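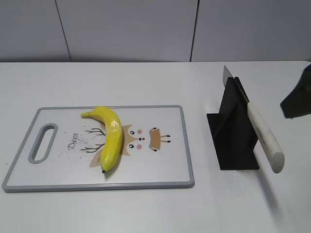

Cutting board, banana and knife stand on the white table.

Print this page | E-mail this page

Prep Table Gallery — Fruit Station

The pictured station is the smallest of the 7 in the Bralel kitchen layout. It is set up for soft fruit only: one board, one knife, one stand. Notes on the individual items follow. Larger stations, including the bread and root vegetable tables, have their own pages under Senside.

Board. Rectangular plastic, white face with a gray rim. An oval handle cutout, outlined in gray, sits near the left end. The face is printed with a cartoon deer and the word "Deer" in dark script. Printed boards are accepted at this station for fruit and soft cheese. Cut on the plain side where a board has one, as repeated strokes will wear a printed surface.

Banana. One, yellow, laid across the antlers and part of the deer's face. For slices, peel first and trim both ends. Coins for cereal are cut straight across; pieces for baking are cut at an angle. Slices brown quickly once exposed, so cutting is left until the bowls are out.

Knife. Silver blade, thick off-white handle with faint speckling. The handle points down and to the right, on the side away from the board. Hand wash and dry before returning to the stand.

Stand. Black, angled, made of flat panels on a broad base. An open stand takes more table space than a wall strip but can be moved with the board when the surface is wiped down. Keep it on the same side as the cutting hand.

Table. White top, placed against a pale gray paneled wall. White shows juice and crumbs early, and stains from berries should be wiped at once. Bralel tables are cleaned with mild soap and a damp cloth, then dried. Scouring pads are not used.

Storage. Boards are kept upright, up to 8 to a rack, with the handle cutouts facing out. Fruit is held at room temperature until ripe. Bananas are stored apart from apples and pears.

The Prarnico layout uses 2 boards at the fruit station and a longer table. Its gallery was last updated in March and lists the same cleaning routine.

Print this page | E-mail this page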